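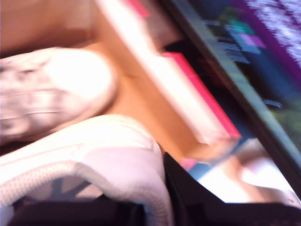 Stultlow Community Health Forum
Board: Herbal and Non-Prescription Products
Topic: Valerian tea and the new labeling notice

Posted by: a_ouali (Moderator)
Fri 19 February

Members are advised that the pharmacy desk at Stultlow Clinic has revised its notice on herbal sleep products. Patients who take valerian in any form, including tea, are now asked to list it on the intake form together with their prescription medicines. The previous notice applied to capsules only. The revised form comes into use in May. Comments on the change may be posted in this topic until then. Questions about an individual's treatment should be put to the pharmacy desk directly.

Anas Ouali

Posted by: trirkeck_reader

Thank you for the notice. I wish to record an objection to the inclusion of tea. I have used the Wumovent evening blend for eight years, one cup before bed, and I regard it as a food. The grocery store sells it beside the chamomile. If every herbal tea must be declared, the form will become so long that patients will stop completing it.

Posted by: Msimang_L

I must respectfully disagree with the previous member. The notice does not say every herbal tea. It says valerian. My late father took a prescribed sedative and drank valerian tea on the same evenings, and no one had asked him about the tea. He was very drowsy in the mornings until his doctor reviewed everything he was taking. I cannot say that the tea was responsible. I can say that the question should have been put to him at the first appointment.

Posted by: trirkeck_reader

I am sorry to read of your father's difficulty. My objection stands as to people who take no prescription medicine at all. Will they also be required to complete the section?

Posted by: a_ouali (Moderator)

The section appears on the form for all patients. Those who take no prescription medicine may still be asked about valerian, for instance before a procedure involving sedation. The form is not used to refuse anyone an appointment.

Posted by: northgate14

Could the moderator confirm how the amount is to be written down? My box of Wumovent says "herbal blend" and lists valerian root third, without a weight. I telephoned the number on the box and was told that the quantity per bag is not published. I do not see how a patient can be expected to supply a figure that the seller will not give out.

Posted by: Msimang_L

I had the same difficulty with another brand. The pharmacist told me to bring the box with me, and she copied the ingredients herself. It took very little time.

Posted by: a_ouali (Moderator)

Member Msimang_L is correct. Where no weight is printed, please write the product name and the number of cups taken in a usual week. I have asked that this wording be added to the printed form and will post the reply when it is received.

Posted by: trirkeck_reader

That wording would be an improvement. I remain of the view that loose tea bought by weight will cause confusion. I purchase 200 grams at a time from the Trirkeck market and have never measured what goes into the pot.

Posted by: northgate14

A teaspoon count would surely be sufficient for loose tea. I would support a line for that.

Posted by: a_ouali (Moderator)

The suggestion of a teaspoon line has been passed on to the pharmacy desk. Members are reminded that posts recommending a particular dose will be removed under rule 7 of this board.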